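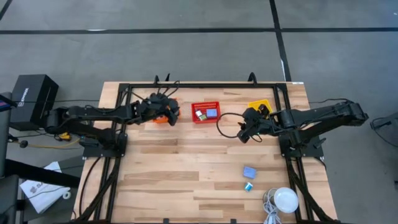 Tidying basket

A tidying basket (also sort basket, slotted basket or, in my family, just "the plastics") is a small open container used for gathering up the odds and ends that collect on a table, a shelf or a worktop. I've looked after this entry for a while now and I've tried to keep it useful, so forgive me if I wander off into my own cupboards now and then.

Name

Shops don't agree on what to call them. The Ketinen catalogue lists them as "table baskets", Pramine calls the very same shape a "desk tidy", and market stalls tend to write "basket, small" on a bit of card and leave it at that. Rachid Hamdy, who wrote the first version of this article, preferred "sort basket", and you'll still find that in a few of the older linked pages.

Shape and colour

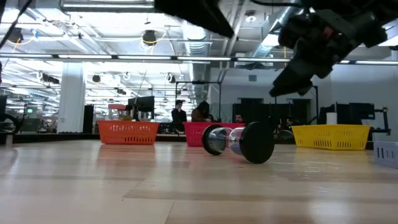

Most tidying baskets are moulded plastic with an open top and holes or slots in the walls. The slots save material, let dust fall through and give you a peek at what's inside (a bit of a peek, anyway!). Sides may be straight or slanted, and slanted ones usually stack better when empty. The pattern of the holes varies a lot even among baskets kept together: an orange-red one can have two rows of slots across its front while the yellow one has rows of vertical slots and the grey one plain rectangular openings. I like a mixed set for exactly that reason – you learn which is which by feel as well as by colour. Bright colours are the usual choice, and the Khondokar sets, which come in a box of 10, have no two neighbouring shades alike.

Use

The common method is one basket per kind of thing. Blocks in one, little pots in another, and a spare for whatever is left over. Awkward shapes are the real test. An hourglass, say, will happily lie on its side and roll about, and a light bulb on a wire wants a basket to itself or the wire gets into everything. 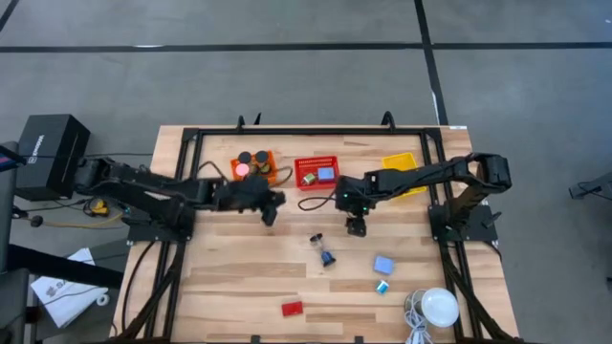
Wires, by the way, are best wound loosely and tucked underneath before anything else goes in. Shallow trays suit flat cards and tiles, which vanish to the bottom of anything deeper. Small baskets hold up to 700 grams before the base starts to bow, going by the Wotitz ones I weighed in December with bags of rice.

Care

Warm water and a drop of washing-up liquid will do. An old toothbrush is good for the slots.

See also: Tray; Crate; Drawer divider

Last edited 2020-01-09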